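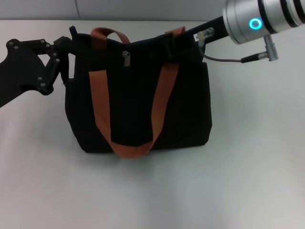

Recording bag episodes on the Koltolau set

I do my bag runs in blocks, and 600 good episodes is what I aim for per bag. Stand the bag upright in the middle of the table, and bring the left gripper in on the upper left corner of the rim before you move the right arm over. I like the black bag with the orange handles, as the straps show up so well on a pale table!

1. Press record, then wait 2 seconds.
2. Grip the rim, never the strap.
3. Finish the task, open both grippers and back away.
4. Mark it keep or bin.

Note: my June set ended up at 568 after binning (grr), so record a few spare.

Caution: keep the cable on the right arm slack. Stop if it pulls tight.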